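The tape grid, a month in

I am suspicious of any tidying advice that involves buying tape. It usually comes from someone with a lovely bare desk and nothing to put on it. So when Delali Frimpong told me in March that the cure for a messy worktable was to mark it out in squares and give everything a square of its own, I nodded politely and changed the subject.

She kept at it. The idea, as far as I can make out, is that a big surface invites you to spread out and a small one doesn't, so you turn one big surface into a lot of small ones. There is a book about it, naturally, and a planner called Tasia that goes with the book. I have read the first 35 pages of the book and that was plenty. The tape is the only part of it worth anyone's time, and you could get the whole method on to a postcard.

My doubts were these. Tape lifts at the corners. Fluff gets under it. Things in real life aren't square, and a plate put down in a hurry lands wherever your hand happens to be. And I have never met a household where everybody agreed what belonged where for longer than a week.

Still, I don't like complaining about something I haven't looked at properly. Blue tape on a brown top does at least show up well, I'll give it that. You can see from across the room where one square stops and the next begins, and a plate or a little block sitting on the table has an address, more or less. Whether it needs one is another matter.

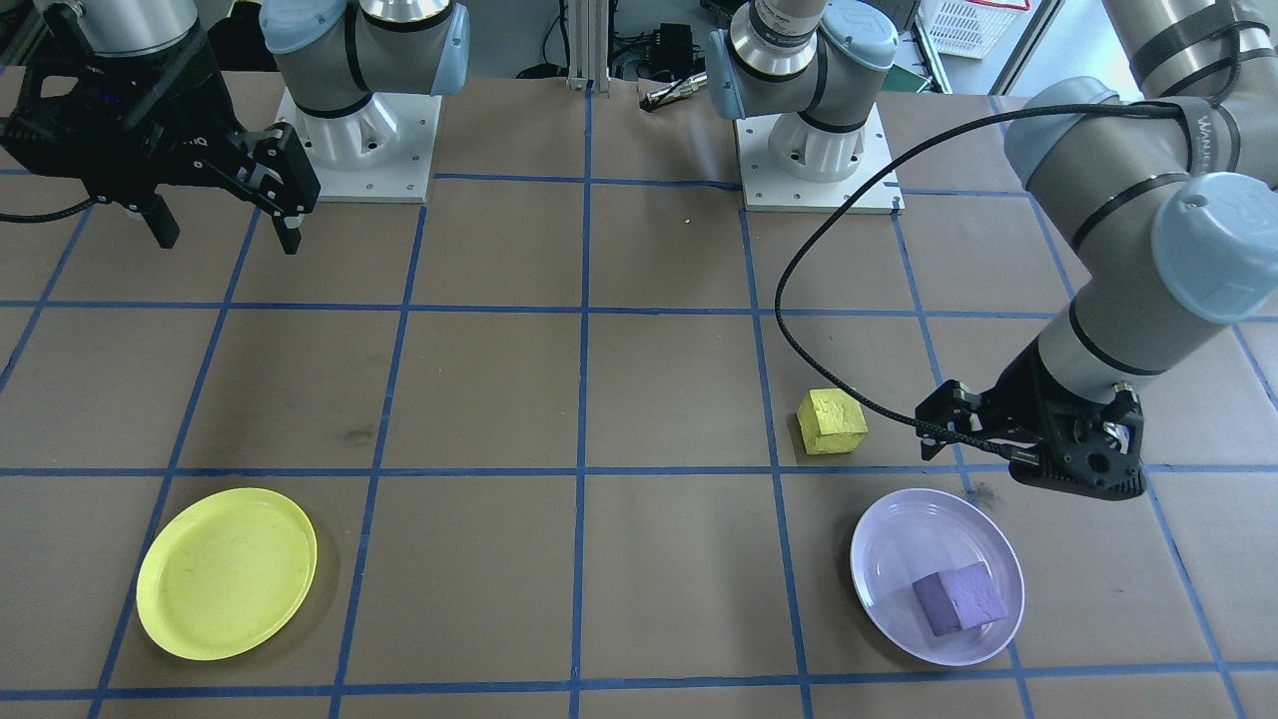 What I wanted to know was whether the lines change anything once the novelty has gone. Noman Malik, who is far more patient than I am, taped up his own table at home and kept a tally for 2 weeks of how often he put things back in the right square. He got to 68 times and then lost the bit of paper, which I think tells you a fair amount about the system.

His view is that it works for things you use every day and is useless for everything else. The post ended up in the plate square by Wednesday. The scissors never had a square at all — he'd forgotten them when he was laying it out — so they wandered about as they always had.

My own try was smaller. I did one end of the kitchen table, seven squares, and it took me around an hour because I kept pulling the tape up to get it straight. I am now fairly sure straightness doesn't matter. Ekow Issahaku came for supper, put his glass down across two squares without a glance, and the evening carried on.

I will admit to one thing. I wipe that end of the table more than I used to. It may be the lines, or it may be that I've spent a month staring at it. Delali says it's the lines. The tape is staying until it starts to peel, and there's one corner by the window I've got my eye on.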